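Household Chemistry for Beginners, Handout 4: What Goes On Inside a Cell
Annelore Steinbach, March

Welcome back, everyone, and well done for getting through the lemon experiment last time! Tonight we stay with the same idea - two different materials, something between them that lets charge move, and a path round the outside.

In an ordinary alkaline cell the zinc gives up electrons and the manganese dioxide takes them in. When either one is used up, the cell is flat. Please read pages 20 to 40 of Lindemann before we meet again, and do have a go at the sum on page 40 (it looks worse than it is).

Comments

Lirivora: Is the paste in the middle the same as the lemon juice, then?

Annelore Steinbach: It does the same job, yes, though it is alkaline where the lemon is acid. Lovely question!

Dovusar: My copy starts the sum on page 41, older printing I think.

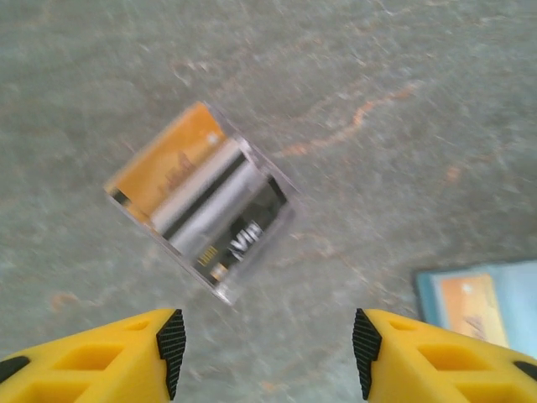 Filed under: Batteries and cells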